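중고 공유기 되살려서 집 인터넷 정리한 기록. 쓰다 보니 길어져서 타래로 잇습니다. 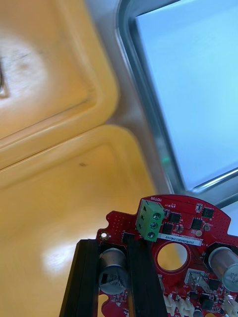 분류: 생활 / 집 네트워크

1/
이사 온 집이 길쭉한 구조라 현관 쪽 방에서 와이파이가 거의 안 잡혔다. 거실에서는 멀쩡한데 문 두 개만 지나면 영상이 멈춘다. 통신사에 전화하니 증폭기 임대를 권했는데 매달 돈 나가는 게 싫어서 직접 해보기로 했다.

2/
먼저 한 일은 측정. 노트북을 들고 방마다 돌면서 같은 파일을 받아봤다. 거실 288Mbps, 부엌은 그 절반쯤, 현관방은 측정 앱이 두 번이나 중간에 끊겼다. 숫자를 종이에 적어서 냉장고에 붙여두니까 나중에 비교하기 편했다.

3/
4월에 중고 장터에서 Deltik 공유기를 한 대 샀다. 판매자가 초기화를 안 해놔서 관리자 페이지에 전 주인 설정이 그대로 남아 있었다. 중고로 사면 뒷면 리셋 구멍부터 길게 누르는 게 순서다. 팔 때도 마찬가지.

4/
펌웨어는 꽤 오래된 버전이었다. 제조사 자료실에서 받아 올리는 데 오래 걸리지는 않았는데, 무선으로 연결한 채로 올리다가 한 번 실패했다. 랜선 꽂고 다시 하니 됐다. 설명서에 그렇게 하라고 적혀 있는데 내가 안 읽었다.

5/
벽 안에 랜선이 들어가 있는지도 확인했다. 신발장 안쪽 단자함을 열어보니 선이 네 가닥 나와 있고 그중 하나만 연결돼 있었다. 라벨이 없어서 방마다 콘센트에 노트북을 꽂아보고 어느 선인지 찾았다. 마스킹테이프에 방 이름 써서 감아둠.

6/
현관방 선은 끝 커넥터가 헐거웠다. 압착 공구를 사야 하나 했는데 Belteo 동네 카페에서 빌려준다는 글을 보고 하루 빌렸다. 첫 번째는 색 순서를 틀려서 잘라내고 다시 찍었다. 두 번째에 불 들어옴.

7/
새로 산 공유기는 현관방에 두고 AP 모드로 바꿨다. 공유기 두 대가 서로 주소를 나눠주면 프린터가 안 보이는 일이 생긴다. 전에 살던 집에서 그것 때문에 주말을 통째로 날린 적이 있다.

8/
와이파이 이름은 둘 다 같게, 채널은 서로 멀게. 이름을 다르게 두면 휴대폰이 약한 쪽을 계속 붙잡고 있어서 손으로 바꿔줘야 한다. 같게 해도 완벽하게 넘어가지는 않는다. 통화하면서 거실에서 현관방으로 걸어가면 지금도 1초쯤 끊긴다.

9/
결과. 현관방에서 영상 안 멈추고, 큰 파일도 거실이랑 비슷한 속도로 받는다. 부엌은 손 안 댔는데 조금 올랐다. 전자레인지 돌릴 때 느려지는 건 그대로다. 5GHz로 붙이면 덜하다.

10/
든 돈: 공유기 중고값이랑 커넥터 한 봉지, 그리고 택배비. 커넥터는 낱개로 안 팔아서 봉지로 샀더니 많이 남았다. 필요한 이웃 있으면 나눠드립니다. 공구는 반납했어요.

11/
안 한 것도 적어둔다. 메시 세트는 가격 보고 접었고, 베란다에 카메라 다는 것도 미뤘다. 거기까지 선을 빼려면 창틀에 구멍을 내야 하는데 전셋집이라 집주인한테 물어봐야 한다.

12/
질문이 와서 추가. 단자함에 공유기를 넣어도 되냐고 하셨는데, 우리 집 단자함은 철제 문이라 닫으면 신호가 확 줄었다. 열도 찬다. 넣고 싶으면 스위치만 넣고 무선은 밖으로 빼는 쪽을 권합니다.

13/
또 하나. 월세나 전세면 기존 선은 자르기 전에 사진부터 찍어두세요. 저는 나갈 때 원래대로 돌려놔야 해서 단자함 사진을 여러 장 찍어 폴더 하나에 모아놨습니다.

14/
옵션별 설정값은 따로 표로 만들고 있다. 정리되면 이 타래 밑에 붙이겠습니다. 모델이 다르면 메뉴 이름이 다르니 그대로 따라 하기보다는 AP 모드, 채널, 암호화 방식 세 군데만 찾아보시면 됩니다.

2025년 5월 16일 마지막 수정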